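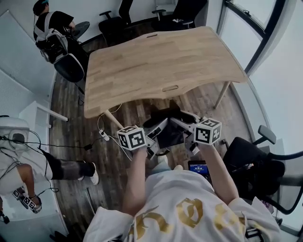 What does a person do when they show a task to a robot by hand? They hold one gripper in each hand and do the task as they would do it at home, slowly and completely, so the movement of the grippers can be recorded and used later for training.

Home | Open calls | Practical information | Contact

Asta is looking for participants for its recording sessions in March, at our Magalhães rooms. You will work with two hand-held grippers on everyday things: picking up soft objects, folding, putting items into a bag. Some tasks are done at a table and others on the floor, so you should be comfortable with bending and kneeling.

Experience is not required. We give a training of 2 hours before the first session, and it is paid the same as the rest. In the project Cornine we have until now 2,846 accepted recordings, and most were made by people who had never held a gripper before.

We ask that you:
- are 18 or older and can use both hands without pain
- can come for at least 5 sessions
- speak enough English to follow the instructions

A session has seven short tasks with pauses between them -- please do not hurry, a fast recording is often rejected. Wear flat shoes.

To apply, write us a few lines about yourself and which hours suit you. Mornings start at 9:30. Payments are made by our partner Cleler at the end of the month.

© Asta | Contact | Privacy | Back to top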